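Grisumeck GM-19 shelf picking system
Part no. 3234

The GM-19 takes over repetitive picking and put-away at low shelves in small goods stores. It works in existing aisles, at existing shelving, and alongside existing staff. Changes to the building are not normally needed.

Scope of supply
Humanoid unit with two arms and two five-hour battery packs
Charging dock, wall or floor mounted
Supervisor tablet with task editor
Floor marking kit
Two days of on-site training

What changes for the shift
Low picks are the ones people complain about. Bending and kneeling for soft goods on the bottom tiers accounts for much of the strain reported by pickers, and it is the work the GM-19 is set up to do first. High shelves, mixed cartons and anything unlabelled stay with the staff.

At the Ostcombe store the unit went live in February on one aisle. The picking team of six kept its size. Two of them now spend part of each shift as cell leads, clearing faults, approving new items in the task editor and checking the exceptions tray. The remaining four rotate between packing and goods-in. Ghislain Lachance, shift manager at Ostcombe, asked for the unit to be stopped during handover, and this is now a standard setting (Menu, Shift, Quiet period).

Cell leads need no programming knowledge. They do need time — allow almost 19 minutes per new item for the first week, less afterwards. Sites that did not roster this time had longer fault queues.

Operation
Picks are assigned by the stock system or entered by hand on the tablet. The unit pauses when a person enters the marked area and resumes on a press of the green key. It does not resume by itself.

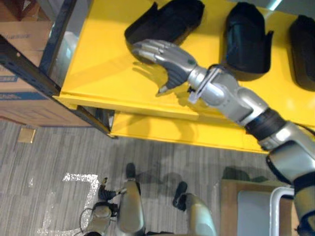

Soft goods are harder to grip than boxes, as they fold and have no fixed edges. The hand therefore approaches open and closes only after the item position has been confirmed. Leave a clear gap between neighbouring items, as with the three black ones in their row on the yellow shelf, so that the fingers can pass on either side. Shelves with a front lip are supported, but the lip height must be entered during set-up.

Ordering
Base system: part no. 3234
Additional battery pack: part no. 2810
The Britby depot holds spares and answers service calls until 6 p.m., Saturday included. For use with Nguyen stock software, ask for the connector when ordering — it cannot be added from the tablet.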